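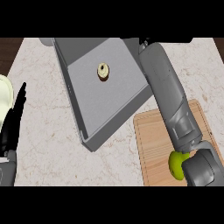

The robotics club at Kernia began, as these things often do, with a kettle, a borrowed room and far too many biscuits, and by January it had grown to 16 students who would happily miss their bus home to watch a simulated fruit being put on a chopping board. And a lovely fruit it is too, probably an apple – bright, glossy, somewhere between yellow and green, and held in a fat grey gripper as if it might bruise!

The kitchen lives entirely inside a computer, marble worktop and all, and the students are getting it ready for the Flivura challenge, where each team's program must tidy the same kitchen 1000 times over. On their last full run they managed 481, which pleased everybody enormously, though the cream-coloured bun (or biscuit, opinions differ) sitting on the big tray still causes a good deal of grief, and they'll be back at it after tea.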